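Where Things Go: Putting Away the Table in the Stolline Common Kitchen
Project report, Domestic Spaces seminar, spring term
Onyekachi Oyelaran

1. What I set out to do

The assignment was to pick one small household task and take it seriously for a month. My roommates suggested laundry, for reasons of their own. I picked clearing the table in the common kitchen at Stolline, the Hurnovside residence hall where I have lived for 2 years and where a plate can stay out long enough to get mail.

My question was plain. When things are left on a table and someone comes to put them away, how does that person decide what goes with what? 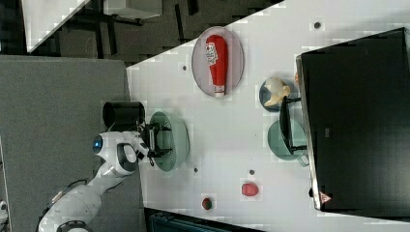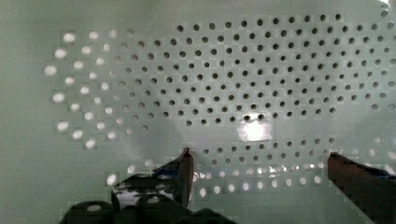

Figures 1 and 2. Dishes and ketchup on the white table; a pale green-white panel with staggered rows of round holes.

2. The things

I had planned to write one paragraph on the objects and ended up with most of a notebook. Figure 1 is the kind of table I mean. The ketchup is on a plate. I have eaten at a lot of tables and have never been served a bottle of ketchup on a lavender-pink oval plate, yet during the project people put bottles on plates all the time. When I asked, they told me the plate was "already there." A plate, in other words, is a kind of parking space.

The small dark blue bowl has something pale yellow in it that could be a piece of banana or could be a folded peel. This matters more than it sounds. If it is banana, the bowl is in use and you leave it alone. If it is peel, the bowl is garbage with a bowl under it. I showed Figure 1 to the seminar and we lost a good part of a Thursday to the matter without a ruling.

Then there are the greens. The light green plate and the pale green bowl are close enough in color that most of my participants called them a set. They will stack a plate and bowl of the same color before they will stack two plates of different colors, which is terrible stacking. A bowl on a plate takes up the height of a bowl and the width of a plate, and you can put nothing on top of it. They did it anyway and looked pleased.

3. Method

I kept a log on the inside of a cupboard door. Anyone who cleared the table was asked to write down what they moved first, where they put it, and any remarks. I should have left out the part about remarks.

I also ran sorting sessions in the evening, after the dinner rush. Each person got a table with mixed dishes, one condiment and one food scrap, and was told to "put it right." I gave no other instructions. Several people asked whether this was a test of character. I said no and wrote down what they did.

The log and the sessions together gave me 100 clearings to work from. My proposal promised 600. I wrote the proposal before I had met the cupboard door, which swings shut on the pencil.

I used the Plalo sorting sheet from our second seminar, which has a column each for color, size, material and purpose. I added a fifth column, "whose problem," after the first evening.

4. What people did

The condiment went first. I did not expect this. I thought people would start with the food scrap, as the only thing on the table getting worse. But a ketchup bottle has a place everyone agrees on, and moving it feels like progress. People returned from the refrigerator visibly encouraged and then stood looking at the dishes for a while.

Dishes came second, almost always by color. I had bet on size, having been raised by people who stack by size. Only the two residents with restaurant jobs sorted that way, and they were done before I had uncapped my pen.

The food scrap came last. It was carried at arm's length in its bowl to the trash, and the empty bowl was then frequently set back down on the table. So the final act of clearing was often to un-clear. One participant did this, said "done," and left. I have her permission to include it.

Anything with no obvious home got pushed to the edge. Stanciu's reading for week four calls this the margin, and says every table has one. Ours is the side nearest the couch.

5. A note on holes

Section 5 was supposed to be about drying. I got interested in perforated surfaces of the sort in Figure 2, partly for what they might do for a rack and partly because a staggered grid is a very satisfying thing to look at when you have an outline due. Each row is shifted half a space from the one beside it, so the holes line up on the diagonal. I tried copying the pattern onto graph paper to make a drip tray. By the time I had drawn 200 holes I understood that I was avoiding my data, and I stopped. The drawing is in the appendix. The tray does not exist.

6. What I would change

The participants were my neighbors and they knew I was watching. One of them washed a clean plate. A better version would let the log run longer with no sessions at all, and would use a pen on a string.

I would also separate color from set. When two dishes match, I can't tell whether people are grouping them because they look alike or because they assume someone bought them together. A table where the matching dishes clearly came from different places would help. The thrift store in Hurnovside could supply this for very little, and I have already priced the bowls.

Last, I tried a small fix in May. I put colored tape on the shelves, one color per shelf, to match the dishes. The green shelf filled up at once, mostly with green things, including a sponge and somebody's lime. The blue shelf stayed empty for days, the blue bowls being on the table with things in them.

Appendix A: sorting sheets
Appendix B: transcript of the cupboard door, with two remarks removed
Appendix C: drip tray, drawing only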